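4.2 What households keep, and why

We had expected people to talk about money when we asked why an old desktop computer was still in the spare room, and a few of them did. Far more often, though, they talked about photographs, tax records and a vague feeling that it would be wasteful to let the thing go. Of the 169 households that answered our April survey in Surari and Nollano, 47 told us they had at least one computer they no longer switched on. Several were a little embarrassed to say so, and we did our best to put them at ease (two of us have the same habit at home).

It helps to remember how much of an older desktop can still be taken out and used again. The processor, for one, sits in a socket with a lever beside it, and the case around it may serve for years more (Figure 3).

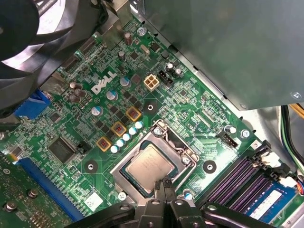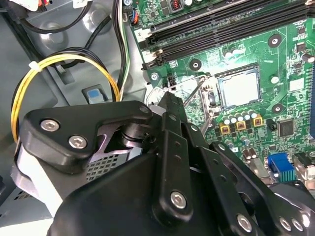
Figure 3. Green motherboards in desktop computer cases, with the processor socket area.

Sérgio Coelho, reading an earlier draft of this section, wrote back that we had been too generous to the households and too hard on the depots. In his view, people in Nollano would gladly hand over their old machines if the Tramska depot stayed open past the end of the working day, and no leaflet would make up for that. We think he has a fair point. More than 100 of the people who answered said they didn't know the depot's hours, and we return to this in Section 5, where the Kuster neighbourhood trial is described.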